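작업대 및 주변 벽면 안전 점검표 (의견 포함)
대상: 플란도디에 별관 작업실, 2116호
점검 시기: 2021년 7월
양식: 모크 시설관리 표준 점검표 개정판

판정은 적합, 조건부, 부적합으로 나눈다. 지난 1월 점검에서는 전 항목이 적합으로 나왔는데, 의견란이 전부 비어 있어서 무엇을 보고 적합이라고 했는지 알 길이 없다. 이번에는 항목마다 의견을 적었다. 길다는 불평이 나오더라도 줄일 생각은 없다.

1. 작업대 상판

1-1. 표면에 갈라짐이나 들뜸이 없는가
판정: 적합
의견: 손바닥으로 훑고 손전등을 낮게 비춰 봤다. 걸리는 곳은 없었다. 다만 상판이 베이지색과 크림색이 섞인 돌무늬라서 실금이 있어도 무늬에 묻힌다. 관리 대장에는 "육안 확인으로 충분"이라고 되어 있는데 동의하기 어렵다. 이런 무늬 위에서 육안만으로 뭘 확인한다는 것인지 모르겠다.

1-2. 얼룩, 접착제 자국, 잔여물이 없는가
판정: 조건부
의견: 마른 걸레로 닦아 보니 왼쪽 뒤편에서 끈적한 것이 묻어났다. 비치된 팔티스 세정제로 지워지기는 했다. 제품 안내문에는 한 번만 뿌리면 된다고 하지만 두 번 뿌리고도 한참 문질렀다. 청소 기록부에는 매일 닦았다고 서명이 되어 있다. 서명과 걸레 중에서는 걸레를 믿겠다.

1-3. 상판이 수평인가
판정: 적합
의견: 수평계를 가로와 세로로 놓고 확인. 네 모서리를 눌러도 흔들림 없음. 이 항목은 할 말이 없다.

2. 알루미늄 프레임과 레일

2-1. 모서리 기둥과 레일의 체결 상태
판정: 조건부
의견: 뒤쪽 모서리 기둥 쪽 볼트 하나가 손으로 돌아갔다. 조여 두었지만 풀림 방지 표시가 없어서 다음 점검자가 풀렸는지 알아볼 방법이 없다. 모든 볼트에 표시선을 그을 것. 1월에도 같은 요청이 있었다고 들었는데 문서로는 남아 있지 않다.

2-2. 앞쪽 레일 홈의 이물질
판정: 부적합
의견: 앞을 가로지르는 넓은 레일에는 긴 홈이 나란히 나 있고, 부스러기가 모이는 곳은 늘 여기다. 가는 솔로 긁으니 먼지 뭉치와 나사 부스러기가 나왔다. 겉면이 번쩍거려서 멀리서 보면 깨끗해 보인다. 문 앞에 서서 점검하면 적합이 나올 만하다.

2-3. 절단면과 모서리의 날카로움
판정: 적합
의견: 면장갑을 끼고 훑었고 실밥이 걸리지 않았다. 마개가 빠진 곳이 있는지도 봤는데 없었다.

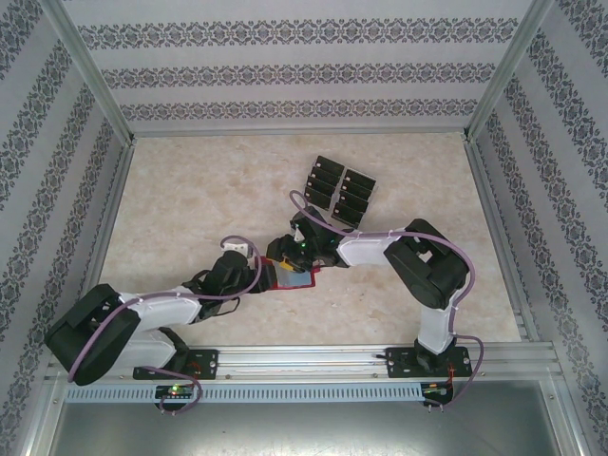

3. 벽면과 벽지

3-1. 벽지의 들뜸, 찢어짐, 이음매 벌어짐
판정: 조건부
의견: 작업실 벽에 왜 벽지를 발랐는지부터 묻고 싶다. 옅은 회보라색 바탕에 짙은 소용돌이와 꽃무늬 띠가 들어간 벽지다. 보기 좋다는 의견도 있으나 점검표에는 보기 좋은지를 묻는 칸이 없다. 오른쪽 벽 아래쪽을 손톱으로 건드려 보니 이음매가 조금 일어났다. 풀을 다시 먹이고 다음 점검 때 같은 자리를 볼 것.

3-2. 벽지의 방염 성능 확인
판정: 부적합
의견: 납품처인 후키스 쪽 서류에는 "방염 처리품"이라고만 적혀 있고 시험 성적서가 붙어 있지 않다. 말로는 문제없다고 한다. 성적서를 받기 전까지는 부적합으로 둔다. 회신 기한은 31일까지로 통보했다.

3-3. 상판과 뒷벽이 만나는 부분
판정: 적합
의견: 맨 아래 무늬 띠가 상판 바로 위를 지나기 때문에 물걸레질을 하다가 젖기 쉬운 자리다. 변색은 찾지 못했다. 젖은 걸레를 벽에 대지 말라는 안내를 붙이자는 제안이 있는데, 붙인다고 읽을지는 의문이다.

4. 조명과 주변 통로

4-1. 상판 위 조도
판정: 적합
의견: 상판 가운데에서 대략 400럭스. 내부 기준은 넘는다. 측정기 교정일이 지워져 읽히지 않으므로 이 숫자를 너무 믿지는 말 것.

4-2. 앞쪽 통로 확보
판정: 조건부
의견: 점검 당일에는 비어 있었다. 점검 일정을 미리 알렸으니 당연하다. 바닥에 상자를 끌어낸 자국이 남아 있었다. 다음에는 예고 없이 와서 다시 본다.

5. 조치 사항

레일 홈 청소: 즉시. 솔과 흡입 청소기를 같이 쓸 것. 바람으로 불어 내면 벽지 쪽으로 다 날아간다.
볼트 표시선: 이번 달 안.
벽지 이음매 보수: 방염 성적서가 온 다음에 진행. 어차피 뜯어낼 벽지라면 풀값이 아깝다.
청소 기록부 양식: 서명란 옆에 닦은 부위를 적는 칸 추가.

종합 판정은 조건부로 한다. 부적합 항목이 남아 있는데도 종합란에 적합을 써 달라는 요청을 받았으나 반영하지 않았다. 재점검 때는 1-2, 2-1, 2-2, 3-1, 3-2, 4-2만 다시 보고, 나머지는 이번 판정을 그대로 옮겨 적는다.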